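Search this site
Search all topics
Go

Moving old family paper records onto a computer, where do I start?

Posted in Home & Paperwork

My parents are downsizing and I've ended up with the paper from their house in Oltenside. It fills 12 banker's boxes. Some of it is plainly worth keeping (deeds, birth certificates, military discharge papers, letters between my grandparents) and a lot of it probably isn't (utility bills, bank statements from accounts that closed long ago, appliance manuals). There are also a couple of boxes of index cards my grandmother kept. They have recipes on them mostly, but also addresses, notes about who gave what at weddings, and a running list of every car the family owned.

I have a flatbed scanner that came with an old printer. I tried it on one folder and it took me most of an evening to do 79 pages, which seems far too slow. I don't have much space, so the boxes are stacked in the hallway, and I'd like them out of there by July.

What I'd like to know:

Is it worth buying a scanner with a feeder, or should I pay someone to do it?

What format should I save things in?

How do people name the files so they can find anything later?

Which originals do I have to keep on paper no matter what?

I'm fine with computers but I've never organized anything this size. I don't want to sign up for a monthly subscription if I can avoid it.

hallwayboxes

3 replies

plainfolder

I did this for my own family two winters ago and it was 30 boxes, so yours is manageable. The main thing I would do differently is sort before scanning. I scanned the first few boxes straight through and ended up with hundreds of images of grocery receipts that I later deleted.

Go through each box once, fast, and make piles. Mine were keep on paper and scan, scan and then recycle, shred, and ask somebody. Don't read the letters at this stage. It's very hard not to, but you will lose a whole afternoon to one shoebox. The shred pile will be the biggest. Old bank statements and utility bills can nearly all go unless they relate to a house sale, a tax question that is still open, or an estate that hasn't been settled. If your parents are still around to ask, do it before you shred anything with an account number you don't recognize. My aunt turned out to have a small insurance policy that existed only on one yellow sheet in a folder marked "Water."

On the scanner, buy a feeder model if you have more than two or three boxes left after sorting. Mine is a Plimico, bought used, and it does both sides of a page in one pass. You can sell it again when you're finished. Pull every staple first and run your thumb down the edge of the stack to feel for the ones you missed. A staple will scratch the glass strip inside, and after that every page has a thin line running down it. Anything fragile, folded, torn or glued into an album should go on the flatbed. So should photographs. I fed some photos through and two of them came out with a crease.

Settings that worked for me were 300 dpi color for ordinary documents and 600 for photos and anything handwritten in pencil. Black and white mode makes smaller files but it loses pencil and faded ink completely. Leave it on color for everything and don't think about it again.

Save documents as PDF. If the software offers PDF/A, pick that one. It's a version meant for long-term storage and any normal PDF reader opens it. Turn on text recognition so you can search the typed pages. It won't read handwriting well. For photos I used TIFF for the ones I cared about and high quality JPEG for the rest.
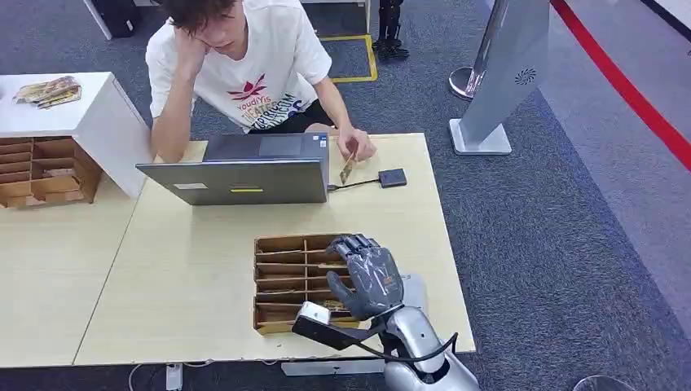

The index cards need a different method from the full-size pages, so do them as their own job. Many feeders will take cards if you slide the guides all the way in, but old cards are often soft at the corners and go in crooked. I did the worst of them by hand at a table. It's a good setup to have the laptop open in front of you and take one card at a time, the way he's holding the small tan one beside the computer, because you can read it and type the name straight away while it's still in your fingers. If you leave the naming for later you'll have a folder of files called Scan0001 and so on, and you'll need to open each one. Scan the backs too. My grandmother wrote the corrections to her recipes on the back, and in several cases the front is wrong.

For file names I put the date first, year then month then day, then the person or place, then what it is. Something like 1962-05_Oltenside_house-deed. If you don't know the date, put your best guess for the decade with an x, as in 195x. They sort themselves into order that way. Don't build a deep set of folders. I made 6 folders at the top level and nothing beneath them, and search does the rest.

Keep on paper: birth, marriage and death certificates, deeds and titles, wills and trusts, military discharge papers, adoption and citizenship papers, Social Security cards, and anything with a raised seal or an original signature that a court or agency might ask for. A scan of these is handy to have but usually won't be accepted in place of the original. Put them in one fireproof box and tell a second person where it is.

Backups. You want the files on your computer, on an external drive, and on another external drive that lives in someone else's house. That avoids the subscription. Plug the drives in every so often and open a few files to check them. Drives do fail sitting in a drawer.

marnie_ledge

just take pictures of it with your phone. the free scanning apps straighten the page and everything. I did my moms recipes that way and they look fine. life's too short for 600 dpi

the only thing is do it near a window and turn the overhead light off or you get your own shadow on every page

oldtownfiling

I used to work in a records room for a county office, so I'll add a few things to the long reply, most of which I agree with.

On paying someone: get a quote before you rule it out. Small local shops often price by the box for clean, flat, unstapled paper and charge extra for prep. If you've already sorted and pulled the staples, the price can drop a lot. Ask whether the boxes stay in the building or get shipped elsewhere. Ask how the files will be named, too. We once got back a whole drawer's worth of records as a single PDF, and somebody had to split it by hand. I wouldn't send out the letters or the certificates. Send the dull material if you send anything.

Ng makes a card tray, sold as the Plolen, that sits on a flatbed and holds index cards in rows so you can scan a batch and let the software cut them apart. I've used one and it's decent for cards all the same size. Mixed sizes confuse it. A sheet of black construction paper laid over the cards does nearly the same thing for almost no money, because the software finds the edges more easily against a dark background.

I'd disagree a little on folders. No subfolders works if you're the only one who will ever look. If your siblings or children will be using these, a folder for each person or household is easier for them, even if it means a few files live in two places. Also write a plain text file explaining your naming system and put it at the top. Include what the abbreviations mean. You will forget what they mean yourself.

Paper storage: take out rubber bands and metal clips before anything goes back in a box. Rubber bands melt onto the paper in a warm attic. Ordinary file folders are fine for most things, but acid-free ones are worth buying for the letters. Don't laminate anything. People bring in laminated birth certificates fairly often and some offices won't take them, so they end up ordering a new copy. Basements are bad and attics are worse. An inside closet on a main floor is the best spot in most houses.

For shredding, check whether your town or your bank holds a free shred day in the spring. A home shredder overheats after a few minutes and with boxes in that quantity you'll be standing there for weeks. If you do have to use one, do a bag at a time while you're cooking or watching something.

As for the hallway, do one box all the way through, sort, scan, name, back up, and get it out of the house before opening the next. It's slower on paper, but half-finished boxes get mixed together and then you can't tell what has been scanned. I put a strip of masking tape on the lid with the word DONE on it and the initials of whoever did it.

hallwayboxes

Thanks, this is very useful. I sorted the first box last night and it's down to a folder and a half. I'll look for a used feeder scanner once I've been through the rest and know how much is left. The cards will get done by hand. I flipped a few over after reading this and there's writing on the back of most of them, including a second list of cars that doesn't match the first one.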